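From the Newsletter: Tea, Toast and the Long Table

Dear all,

It has been a good while since I wrote one of these longer pieces, and several of you have been kind enough to ask whether I had given up on the subject of breakfast altogether. I haven't. I have been thinking about the shared kitchen on the second floor of Drenberg House, and about how a group of people who work under one roof but for quite different outfits come to eat together, or fail to.

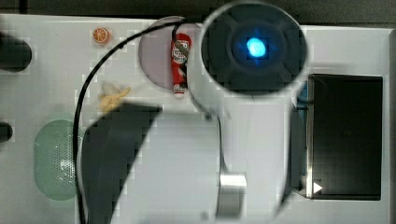
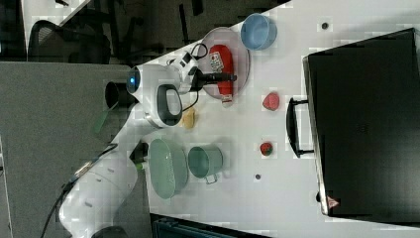
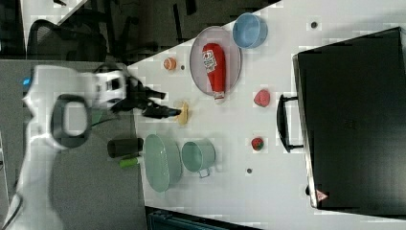
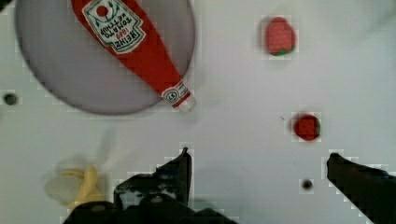 When I first came to the building, eating was a private business. The Cotero people had sandwiches at their desks, the bookbinders on the ground floor shut their door at one o'clock sharp, and the rest of us wandered down to Rathnayake for a roll and ate it on the way back up the hill. I don't say this was a bad arrangement. The rolls were very good (they still are, especially the egg ones with the green chilli) and there is a lot to be said for a short walk in the middle of the day. But you could work beside somebody for a whole winter and know only the colour of their coat.

The change came in March, when the landlord finally had the old storeroom cleared and we were asked what we should like to see in its place. The suggestions ran to two pages. Somebody wanted a table tennis table, somebody wanted a quiet room with a lamp, and there was a strong party in favour of more bicycle hooks. What we got in the end was a long table, a second-hand cooker, two deep sinks and a toaster that takes four slices on a good day. The table came from a school that was closing its dining hall, and it has names scratched into the underside, as I found out when I was on my knees looking for a dropped teaspoon.

For the first few weeks people were shy of it. They came in, filled a mug and went out again, rather as if the room belonged to someone else. Then Nimal Mondal started making porridge. Nimal does the accounts for Detara and gets in earlier than anyone, on account of his train, and he had got into the way of cooking himself a small pan before the telephones started. One morning he misjudged the oats and had enough for six. He put the bowls out and went down the corridor knocking on doors, and that was really the beginning of the Thursday breakfast, though it was a Tuesday.

I should say something about that porridge, as I have been asked for the method more than once. He toasts the oats first in a dry pan until they smell of biscuits, then adds water and a little milk, a pinch of salt, and one cardamom pod that has been given a knock with the back of a spoon. It is stirred more than you would think necessary. Then the lid goes on and he leaves it alone while he lays the table, and he is quite firm about the leaving alone. I have tried it at home with the lid off, out of impatience, and it isn't the same at all. A spoonful of dark sugar on top, or chopped dates if you have them - and if you are the person who finds the pod in your bowl you do the washing-up, so do look before you sit down.

Porridge led to toast, and toast led, as it always does, to an argument about what goes on it. I had no idea how deep feelings ran. There are those among us who will put brown sauce on anything that holds still, and those who believe that butter should go right to the edges and that everything else is showing off. I was brought up in a house where marmalade was for mornings and jam was for tea, and I was well into middle age before I saw a person put jam on toast at nine o'clock without looking over their shoulder. One of the bookbinders has hers with mashed banana and black pepper. I was polite about it, then I tried it, and now I have it most weekends.

By early summer we had 30 people on the list, which is more than the table holds, and so we went over to two sittings. The early one is quiet and inclined to read. The later one is noisy and inclined to finish the bread. You may go to either, and there is no need to tell anyone which, but please don't go to both (you know who you are, and so does the butter dish).

On the matter of money, I'm glad to say it has been very simple. Everyone who comes puts something in the tin when they can, and the tin buys oats, milk, bread, tea and fruit. Last month it took in £92 and we spent £75 of it, so there is a little put by for a proper bread knife. The one we have at present came out of somebody's camping box and it tears a loaf more than it slices it. If anybody has a decent one sitting unused in a drawer, I'd be very pleased to hear from you before I go to the shops.

We do need to talk about the fridge. It is a small fridge and it can't be asked to hold everybody's good intentions. Please put your name and the day on whatever you leave in it, and take it home on Friday. I had to part with a tub of something at the weekend that I think had once been hummus, and I took no pleasure in it. Milk for the breakfast goes in the door and is for everyone. The oat milk on the middle shelf is for those who need it, and I'd ask the rest of us to leave it be, however nice it is in coffee.

A word, too, about the late summer breakfast, which will be on Thursday, August 24, 2023, at both sittings as usual. We thought we would make rather more of it than we generally do. Nimal is doing the porridge, I am doing eggs, and Rathnayake have offered us a tray of rolls at a very friendly price. What we are short of is fruit. If you have an allotment, or a neighbour with a plum tree and a worried expression, do please bring a bagful. Children are welcome at the later sitting, and so are parents, visiting cousins and anyone who used to work in the building and misses the stairs.

If you can lend a hand with laying up, come to the kitchen at half past seven. If you can stay behind to dry, I shall think of you fondly all year. Replies to me by note or in person, and let me know about nuts, eggs or anything else that doesn't agree with you. The sign-up sheet is on the corkboard beside the sinks, with a pencil on a string - the last pencil went for a walk, so leave this one where it is, please.

With warm wishes, and hoping to see a good many of you over the toast rack.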